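How to get a stuck jar lid off

Quick one, been asked this twice now.
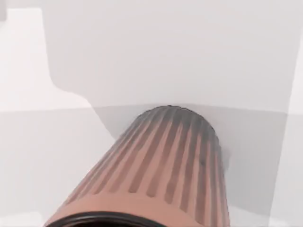
Run the hot tap over the lid only, 25 seconds or so. Not the glass. Dry it completly, hands too.

Rubber band around the lid, wide one if you have it. Grip, twist left. Elbow in close to your body.

Still stuck? Butter knife under the rim, gentle lever till you hear the pop — vacuum's gone, it'll turn.

Honey or jam jars — sugar glues the thread. Stand upside down in a bowl of warm water, lid under, five minutes. Then try agian.

Don't bang it on the counter. Chipped one that way in November, whole batch of plum in the bin.

Wipe the thread before you close it next time. Saves all this.

Rūta's tip from Lelldale: damp dish towel if no rubber band. Works ok.

Updated February 18, 2016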